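The Allowance

The instructions from Grodska arrived on a Sunday, and I copied the heading into the shop ledger as I copy all headings: Sunday, September 3, 2023. Treltska order, sheet, pink, to be folded to pattern 71. Paper to be supplied by the customer.

The paper was already on my bench. It had come in a flat carton with a board on each side and no tissue between the sheets, and the bottom sheets had picked up a faint curve. I set them under the iron plate from the old Bassi press and left them overnight.

Pattern 71 is a long box with a tucked lid. It takes one sheet, eleven creases and no glue. The lid is the hard part. If the first long crease is off by the thickness of a fingernail, the lid will still close, but it will not stay closed, and the customer will find this out on a shelf some weeks later.

My predecessor left a notebook of allowances. For each pattern there is a line giving the weight of stock, the width of the sheet and the amount to be added at the fold. Most lines are in ink. The line for 71 is in pencil and has been rubbed out and rewritten so many times that the page is thin there. The last entry reads 55, with no unit.

I tried it in hundredths of an inch. The first box came out loose. I tried it again with the grain running the other way, and the lid went in and held, and when I tapped the end it opened by itself.

At Starik, where I learned, we were told to write down every failed sheet. I wrote down both. I wrote the humidity beside them, and the hour, and the fact that the window had been open for the second one. Then I shut the window and squared another sheet to the bench.

There is a rule about squaring. The long edge runs away from the folder, the good face goes up, and one corner is held before anything else is touched. The hand that holds the corner does no other work until the first crease is down. I had broken this rule on both boxes. I had reached across to smooth the far end, and the corner had moved. 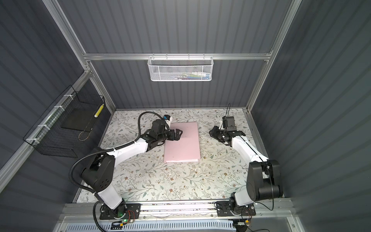 Why does a folder hold one corner before making the first crease?

The held corner gives a fixed point to measure from, so the rest of the sheet can be smoothed without shifting the line of the fold.

That exchange is on the first page of the notebook, in the same pencil as the 55. I had read it in April and turned past it.

I held the corner. I smoothed the sheet with the other hand, from the corner outward, and put the first crease down with the bone. The other ten followed in order. The lid went in and I tapped the end, then the side, then turned the box over and tapped the base. It stayed shut.

The order was for 300. I finished 200 before the light went, stacked them on the shelf by the door, and inked over the pencil entry for pattern 71. After the 55 I wrote the unit. Under it I wrote the direction of the grain, and under that, window closed.

The remaining sheets went back beneath the iron plate. During the night I heard one lid open on the shelf. I got up, lit the lamp, and went along the rows pressing each one with my thumb until I found it. It was the second box, the one from the morning. I had stacked it with the others.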